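Guía de instalación de Larnuma Correo
Sección 4. Alta de cuentas, migración de buzones y cuotas

3 de diciembre de 2021
Redacción técnica de Norkeo

Esta sección cubre el alta de una cuenta IMAP en el cliente Larnuma, la importación de un buzón antiguo y el ajuste de las cuotas de almacenamiento. Se da por hecho que el dominio ya resuelve correctamente y que los registros MX apuntan al servidor definitivo. Si el dominio sigue alojado en otro proveedor, complete antes la sección 2.

4.1 Requisitos previos

- Credenciales de administrador del panel Aoun.
- Nombre completo del servidor entrante y del saliente. No utilice la dirección IP: el certificado se emite a nombre del host y el cliente rechazará la conexión.
- Puertos 993 (IMAP con TLS) y 587 (envío con STARTTLS) abiertos en el cortafuegos.
- Espacio libre en disco equivalente al doble del tamaño del buzón que se va a importar.

Nota: el puerto 25 queda reservado para el tráfico entre servidores. Muchos operadores lo bloquean en conexiones domésticas y no debe emplearse para el envío desde el cliente.
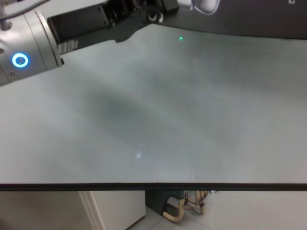

El puerto 465 también es admisible para el envío, con TLS implícito desde el inicio de la sesión. En ese caso hay que cambiar el tipo de cifrado en el mismo cuadro de diálogo; si se deja STARTTLS, el cliente esperará un saludo en claro que no llega y agotará el tiempo de espera.

4.2 Alta de la cuenta

1. Abra Larnuma y seleccione Cuentas > Nueva > Configuración manual. El asistente automático solo funciona con dominios que publican registros de autodescubrimiento.

2. Escriba la dirección completa en el campo Usuario. La parte local por sí sola (lo que precede a la arroba) no es válida en servidores que alojan varios dominios.

3. Introduzca el servidor entrante, el puerto 993 y el cifrado TLS. Como método de autenticación, elija Contraseña normal. La contraseña viaja dentro del canal cifrado.

4. Introduzca el servidor saliente y el puerto 587, y marque la casilla El servidor requiere autenticación. Las credenciales son las mismas que las del servidor entrante, salvo que el administrador haya definido otras.

5. Pulse Comprobar. El cliente abre una sesión en cada servidor y muestra el resultado en dos líneas. Si la primera es correcta y la segunda devuelve el código 535, revise la contraseña del servidor saliente.

Precaución: no acepte de forma permanente un certificado desconocido para salir del paso. La excepción queda guardada en el perfil y el aviso no vuelve a aparecer, ni siquiera cuando el certificado cambia.

6. Asigne las carpetas especiales (Enviados, Borradores, Papelera, Correo no deseado). Algunos servidores las publican con nombre en inglés y el cliente crea entonces una segunda copia en español - compruebe que no haya duplicados antes de continuar.
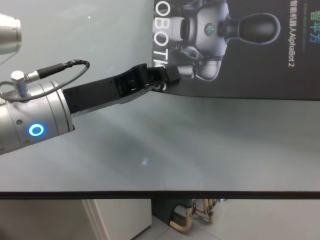
4.3 Importación de un buzón existente

La herramienta Budik se instala junto con Larnuma y admite archivos mbox y directorios Maildir. Los archivos PST deben convertirse previamente.

1. Cierre Larnuma por completo, incluido el icono de la bandeja del sistema. Budik bloquea el perfil durante la importación.

2. Inicie Budik y señale el archivo de origen. La herramienta calcula el número de mensajes y muestra los remitentes de los diez primeros, para confirmar que el archivo es el correcto.

3. Elija la carpeta de destino. Se recomienda crear una carpeta nueva y no volcar el contenido en la bandeja de entrada.

4. Fije el tamaño del lote. El valor predeterminado es de 500 mensajes. En líneas con poca capacidad de subida conviene reducirlo.

5. Pulse Importar y espere al informe final. Los mensajes rechazados se guardan en un archivo aparte, con el motivo en la primera línea.

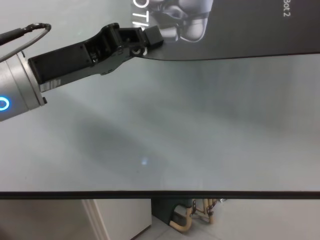

Los rechazos más frecuentes corresponden a mensajes con cabeceras anteriores a la normalización de MIME, con la fecha mal formada o con el juego de caracteres sin declarar. Budik puede repararlos con la opción Reescribir cabeceras. La reescritura invalida las firmas digitales, de modo que no debe aplicarse a correo que pueda requerirse como prueba documental.

Nota: la importación conserva el estado de leído y las marcas. Las etiquetas de color se pierden.

4.4 Cuotas y avisos

La cuota se define en el panel Aoun, pestaña Buzones. El cliente solo la consulta.

1. Seleccione el buzón y escriba el límite en gigabytes. El valor inicial es 2.

2. Active el aviso por ocupación. Se envía un mensaje al titular cuando el buzón alcanza el 95 % del límite.

3. Guarde los cambios y reinicie la sesión IMAP del cliente. 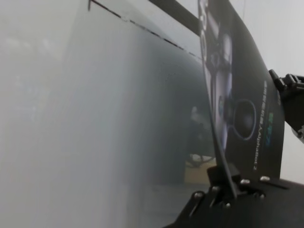

La Papelera computa en la cuota. Un buzón puede figurar como lleno aunque la bandeja de entrada esté vacía, hasta que se ejecuta la orden Compactar. Con el buzón lleno, el servidor responde a los remitentes con un error temporal durante 4 días y después devuelve el mensaje.

Precaución: Compactar elimina definitivamente los mensajes marcados para borrar. No hay papelera de segundo nivel.

Comentarios

rmartil_sys
En el paso 5 de 4.2 a mí me salía el 535 con la contraseña bien puesta. Era un espacio al final, copiado del panel.

usuario_lev
¿Budik respeta las subcarpetas si el origen es Maildir? Con mbox me las dejó todas al mismo nivel.

Norkeo soporte
Con Maildir sí, siempre que el separador sea el punto. En mbox cada archivo se trata como una sola carpeta y hay que importarlas de una en una.

tecla_f5
Bajé el lote a 95 y dejó de cortarse la conexión. Gracias por la guía.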